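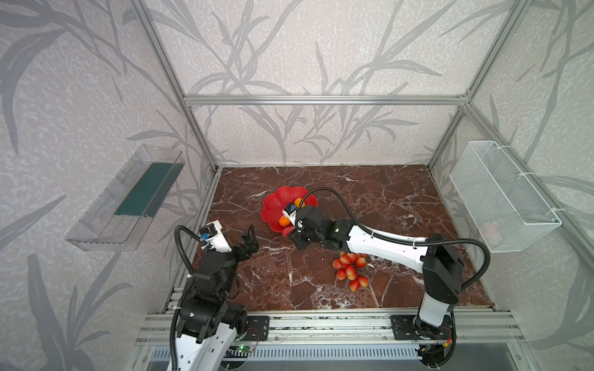

## 4. Do photo modes keep players in a game?

Publishers have come to treat the photo mode as a feature that pays for itself. The argument usually runs as follows. A player who can pause the action, move the camera and take a picture will look harder at the world, will form a stronger tie to it, and will therefore keep playing. Pictures shared with friends then bring in new players at no cost. Both halves of this argument are repeated so often in design talks and trade writing that they are rarely given a source. In this section we look at the first half only, and we find less support for it than we had expected when the study was planned.

### 4.1 The claim and where it comes from

The earliest form of the claim we could trace is in Becerra's study of Isska, a walking game with a built-in camera. Tiburcio Becerra reported that players who used the camera in their first session were far more likely to return than those who did not. The result has been cited many times since, often as if it showed that the camera caused the return. Becerra was more careful than his readers. He noted that the camera in Isska sits behind two menus, and that anyone who found it in the first session had already spent longer with the game than most. A player who explores menus is probably a player who explores. The camera may have done nothing more than mark such people out.

Later work did not fix this problem. Modow, the studio behind Valdovinos, published a short account of its own figures, in which photo mode users finished the main story more often than other players. The account leaves out when the photos were taken. If most of them were taken near the end, then finishing the game gave people the chance to take photos, and the arrow points the other way. We wrote to ask for the dates and were told that they had not been kept.

We also have doubts about the word "use". In some accounts a player counts as a user after opening the mode once. In others at least one picture must be saved. A button that is easy to press by mistake will produce many users under the first rule and few under the second, and the published accounts seldom say which rule was followed.

### 4.2 What we did

We recruited 560 adults who had not played Ondier, an open-world adventure released in June of the year before the study. Ondier was chosen for a practical reason: its photo mode can be switched off by the developer for a single account without changing anything else in the game. Half of the players received the normal version and half received a version with the mode removed from the menu. Neither group was told what the study was for. Players were asked to play as much or as little as they liked for six weeks and to fill in a short survey at the end.

In all, 470 players completed the survey. Those who dropped out were spread evenly over the two groups, which is some comfort, although we know little about why they left. Play time was taken from the game's own logs, so it does not depend on memory. The survey asked how well players remembered certain places, how attached they felt to them, and whether they planned to go on playing.

The design has one clear weakness. Removing a feature is a different act from never having built it. Ondier has several high viewpoints that seem to have been placed with the camera in mind, and a player without the camera will still climb to them. Our comparison therefore tells us about the tool and says little about the kind of world that gets built around the tool. We return to this below.

### 4.3 Play time and return

There was no clear difference in total play time between the groups. Players with the mode played slightly longer on average, but the gap was small beside the spread within each group, and it vanished when the very heaviest players were set aside. The same was true for the number of separate sessions. We tried several other ways of cutting the data – by age, by past experience with the genre, by platform – and do not report them in detail, as some cut or other will always show an effect if enough of them are made.

Within the group that had the mode, 97 players saved at least one picture. These players did play much longer than the rest of their group. Anyone looking at this group alone would have found just what Becerra and Modow found, and might well have reported it as good news for photo modes. The group without the mode contained a similar tail of long-playing, curious people who had never been offered a camera. We take this as fairly strong evidence that the earlier results come from who picks up the tool.

### 4.4 Looking harder

A softer version of the claim says that photo modes change the quality of attention, whatever they do to play time. This is harder to test and easier to believe. A person lining up a picture does stop and look. It is less clear what they are looking at.

Much writing on the subject treats visual detail as if it were the same thing as interest. Consider the surfaces in Figure 1: a wall pattern of long gray blades on a lighter gray, and a dark reddish-brown marble with white and pale gray veins. Both are full of detail, and a model of visual busyness would pay a good deal of attention to them. Neither tells us whether a person standing in front of them would remember them the next day, or care. Game worlds raise the same difficulty on a larger scale. A cliff with finely drawn moss may draw the camera and leave no trace in memory, while a plain room where something happened to the player's character may be recalled for years without a single picture having been saved.

Our survey results fit this view, though only loosely. Players with the mode did no better than the others on questions about the layout of towns or the names of people they had met. They did a little better on questions about skies and weather. We would not build much on that last finding. The questions on weather were few, the difference was modest, and we had not predicted it. It may be that people point the camera upward. It may also be noise.

On attachment, the two groups gave nearly the same answers. A few players wrote at length about their pictures in the open comments, and it would be unfair to brush this aside. One described returning to the same harbor each evening to take the same shot. For that player the mode plainly mattered. A feature can mean a great deal to a small number of people and still have no visible effect on the average, and a studio may have good reasons to build it anyway. Those reasons should then be stated as they are, without borrowing a claim about retention.

### 4.5 What remains open

Three points limit how far these results can be pushed. The first is length. Six weeks is enough to see whether people drift away from a game of this kind, but it is too short to catch a slow effect, such as a player who comes back a year later to take pictures of a place they once liked. The second is that we studied one game. Ondier is slow, large and mostly played alone, so it ought to be friendly ground for a photo mode, and we think a null result there counts for something. A fast game played in groups might still behave in a different way.

The third is the matter of worlds built for the camera. If designers place viewpoints, soften the light and clear the foreground because they expect pictures to be taken, then the photo mode may shape the game for everyone, including players who never open it. Our study cannot speak to this. Nor, as far as we can tell, can any of the studies cited in its favor. A proper test would need two versions of a world made with different aims from the start, and few studios would pay for that.

Sharing is left out altogether. We did not track pictures once they had left the game, and the claim that they bring in new buyers rests at present on download counts gathered during sales and large updates, when many other things were going on.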